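Folding the Unfoldable: What Slippery Fabric Does to a Tidy Bedroom
Textiles and the Home module, final project report
Jessie MacBrayne
Project partner: Hyun-seo Cheon

Why I picked this

My mum runs a stall selling fabric remnants, so I grew up in a house where every cupboard had something shiny trying to slide out of it. When we were asked to choose an ordinary household job and look at it properly, Hyun-seo wanted to do ironing and I wanted to do folding, and I won because I'd already got the fabric (sorry, Hyun-seo!). Our question was a simple one: what makes a big piece of slippery cloth so much harder to fold and put away than a cotton sheet, and can you do anything about it at home without buying gadgets?

What we used

The main piece was a cream-white fabric with an iridescent finish. Mum calls it Zullness, after the name on the roll, and I've stuck with that all the way through. Against it we had a plain cotton sheet from my own bed and a brushed polyester throw from Hyun-seo's flat in Parkach. The Zullness cost me 900 pence out of the stall's tin, which I still owe.

We tried every piece on three surfaces: the kitchen table, the floor and a bed with a blanket on it. I was sure the table would be best. It's flat, it's the right height, and you can walk round it. But the shiny fabric kept creeping off the side under its own weight, and we spent most of the first afternoon picking it up again. The floor was better for the cloth and horrible for our knees.

The bed is where we ended up doing most of the work. The blanket grips a bit, so once you've got one edge down it has a fighting chance of staying there while you go and find the other one.

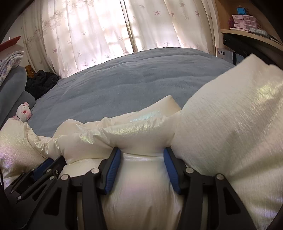

Fig. 2. The cream fabric bunched up on the grey-blue blanket, with yellow-green and lavender showing in the sheen.

Finding the edges was the bit I'd really underestimated. With a cotton sheet you grab a corner, give it a shake and the rest more or less follows. The Zullness is a bit crinkly and holds air, so it puffs up into ridges and you end up chasing a fold that you think is a hem and then isn't. The colours make it worse! You see a bright line, go for it, and it's only the light on a crease.

How we folded

Each of us folded each piece 10 times on each surface, taking turns so that we didn't get bored or too good at it. We started from a heap every time. A fold counted as finished when the bundle would go on my wardrobe shelf and stay there while we drank a cup of tea.

The longest single go was 77 seconds, which was me, on the table, with the Zullness, getting crosser and crosser. The cotton sheet hardly gave us any trouble anywhere. The throw was somewhere in between, mostly because it's thick and springs open again.

What helped

Laying the fabric out flat first, even when it feels like a waste of time. Smoothing from the middle outwards with the flat of your hand, slowly, to push the air out. Folding in thirds lengthways and then rolling, instead of folding into a square. The rolled bundles stayed on the shelf far better than the square ones, and Mum has now started doing it on the stall without giving us any credit.

Pegs were Hyun-seo's idea. They held the edges nicely but left little dents in the finish, so we stopped using them after the first day.

What I'd change

I'd use a second shiny fabric, maybe a heavier satin, because I can't tell how much of this is down to the slipperiness and how much is just that the Zullness is light. I'd also write down which of us was folding each time. We forgot to for most of the throw, so those results are mixed together in the table in the appendix.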